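Home Docs Packages Issues Changelog Contact

# tusteo-pick

Picking stack for the two-arm Tusteo cell. Perception, grasp scoring, arm planning, gripper control, plus the replay tool. ROS Melodic, Ubuntu 18.04, Python 2.7 for the nodes and 3.6 for training. Don't mix them up, the launch scripts don't check.

Maintainer: Pilar Olivares
Last real edit of this file: 16 September 2019

## Status

Works for bin to box and box to bin, one arm at a time. Two arms moving together is in the `dual` branch and it is not merged. Don't run `dual` with the speed override above 0.3.

What's in master:

- `wukel_seg` – segmentation node, takes head camera RGB, gives masks
- `grasp_rank` – scores candidate grasps per mask
- `troncoso` – planner wrapper, collision scene, arm limits
- `flesteck` – gripper driver and the hand-eye calibration scripts
- `tools/replay` – steps through a recorded log, no hardware needed

## Install

 git clone --recursive (your usual remote)/tusteo-pick
 cd tusteo-pick
 ./setup/deps.sh
 catkin build

If you forgot `--recursive` run `git submodule update --init`. `deps.sh` asks for sudo twice. Second time is udev rules for the gripper, say yes or flesteck won't find the port.

GPU is optional for replay. For live runs you want one, the mask node on CPU takes 14 seconds a frame and the planner times out waiting.

## Running

 roslaunch troncoso bringup.launch arm:=right
 roslaunch wukel_seg head.launch
 rosrun grasp_rank rank_node --source box

`--source` is `box` or `bin`. It picks the region of interest and the approach angle limits, both in `config/regions.yaml`. If you move either container more than a few centimeters redo the regions with `tools/mark_region`. Takes a minute. Please do it, half the "bad grasp" issues are a stale region file.

Head camera view, with the arm parked for a region check:
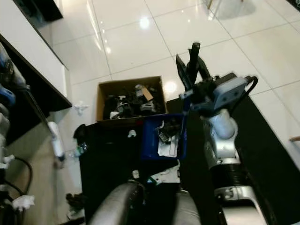
Head view. Cardboard box on the floor tiles, blue bin on the black table, gripper empty.

The park pose is not great for the camera. Arm covers a lot of the right side and the masker used to call the wrist housing a graspable object. Fixed with the self filter, see below. If you change the park pose regenerate the filter.

## Self filter

Projects the arm model into the head image and drops any mask overlapping it by more than `max_self_overlap`. Default 0.2. The cable on the wrist is not in the model, so there's a fat capsule around the last link to cover it. Ugly but it holds. The second arm is in the model too, even when only one is running, so both joint state topics have to be up. If one is missing the node sits there and prints nothing (TODO: print something).

## Known problems

**Floor reflections.** Glossy white tiles and overhead lights. The bright spots next to the box come out as small masks with a good score, becuase they are round and high contrast. `min_depth_above_floor` kills most of them. Depth on the tiles is noisy so don't set it under 0.02.

**Dark on dark.** Mostly black and gray parts in a pile, masks merge. Two parts become one blob, grasp point lands in the gap between. Wukel v2 weights are better at this than v1 but slower. Raising exposure helps and makes the reflections worse. Pick one.

**Box flaps.** Planner treats the flaps as a rigid rim at a fixed height. They aren't rigid. If a flap is folded out farther than the region says you'll brush it. Region tool has a `--flaps` option, adds padding.

**Scraps.** Paper bits on the table or floor get masked if they're inside a region. Outside, ignored. `drop_thin: true` removes flat stuff but also removes cards and sheets you may want to pick out of the bin. Off by default.

**Gripper zero.** Flesteck homes on startup. If the fingers are touching something when it homes, the zero is wrong and every width after that is wrong. Power cycle with the fingers clear. There is a `rehome` service but it skips the current check, don't use it live.

## Data

The weights were tuned on our own head camera frames. 333 labeled frames in total, 157 from the box, rest from the bin. Masks drawn by hand, one label class (`object`), no categories. Split is by session and not by frame, so please keep it that way if you add more – random split gives you a lovely number that means nothing.

Format: PNG plus one JSON per frame, same stem. Polygons in pixel coords, origin top left. Joint states for both arms are in the JSON under `joints`. Early frames are missing `gripper_width`, loader fills in -1.

Not covered: transparent items, hardly any. Clear bottles get missed or half masked. Don't trust it on those.

## Replay

 python tools/replay/run.py logs/session.bag --step

Space goes forward, `b` goes back, `m` toggles masks, `g` toggles ranked grasps. Grasps the planner refused show up red with the reason code. Code 2 is "no IK at approach", the one you'll see most when picking from the bottom of the box.

When you open an issue attach the bag and your `regions.yaml`. Both. Without the regions file I can't reproduce anyting.

## Not doing

Windows. Suction. Python 3 for the nodes until the ROS side moves.

Previous: calibration notes | Next: planner config | Back to top

Comments

**mkdr** – Rank node hangs on start with no output, bringup looks fine. Only launched the right arm.

**Pilar Olivares** – That's the joint state thing, see Self filter. Start the left one too, it doesn't have to be enabled.

**mkdr** – yep, works now. thanks

**j_hollow** – Does `--flaps` pad all four sides? Mine only has two flaps left.

**Pilar Olivares** – All four. Edit the yaml by hand after, set `pad` to 0 on the sides you don't need.

**tinbox** – deps.sh fails on the second sudo for me, udev folder not found. Running in a container.

**Pilar Olivares** – Put the rules on the host and pass the device through. For replay only you can skip that step.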